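Home | Forums | Storage and Workspaces | Members' Notices
Posted in: Sorting and Small Items
Sep 14, 2018 – posted by Fergal Gallagher

Members are invited to comment on the sorting of small items into red baskets at the shared table. The present arrangement has been in place since June.

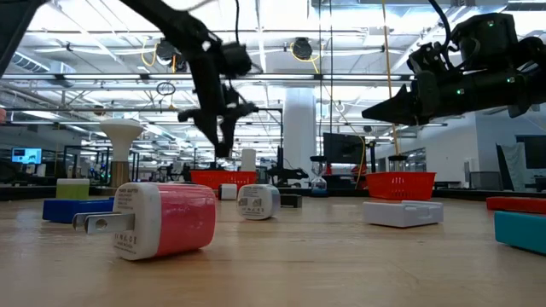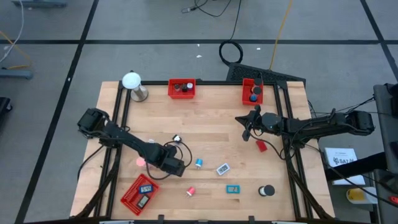 Vol. 9, No. 4

SuhaAH:
I support the use of open baskets. I would, however, ask that chargers be given a basket of their own. A pink-red and white one is lying on the table beside the blocks, with a smaller white one further back, and neither has a label saying which device it serves.

Omar_Khoury:
I must disagree with the previous member. A basket for chargers alone becomes a tangle within a month. Our office at Skonard adopted that rule and we later withdrew 37 unclaimed adapters. Each should be stored with its device.

B.Awwad:
Mr Khoury's method presumes that the device is known. The printing on an adapter gives its specification, and members should compare this with the device before pairing the two.

SuhaAH:
Agreed. A tie-on label would settle the matter – Stoso supplies them in packs of 13.

Anas Sleiman:
May I raise the bottles? Three are standing in a row in one of the red bins, and I consider that satisfactory. I would not wish to see them moved in with electrical items.

Omar_Khoury:
I have no objection on the bottles. I maintain my position on the chargers.

Fergal Gallagher:
Comments are noted. Labels will be ordered, and the question of a separate basket remains open. Members are asked to put the blocks away together after use.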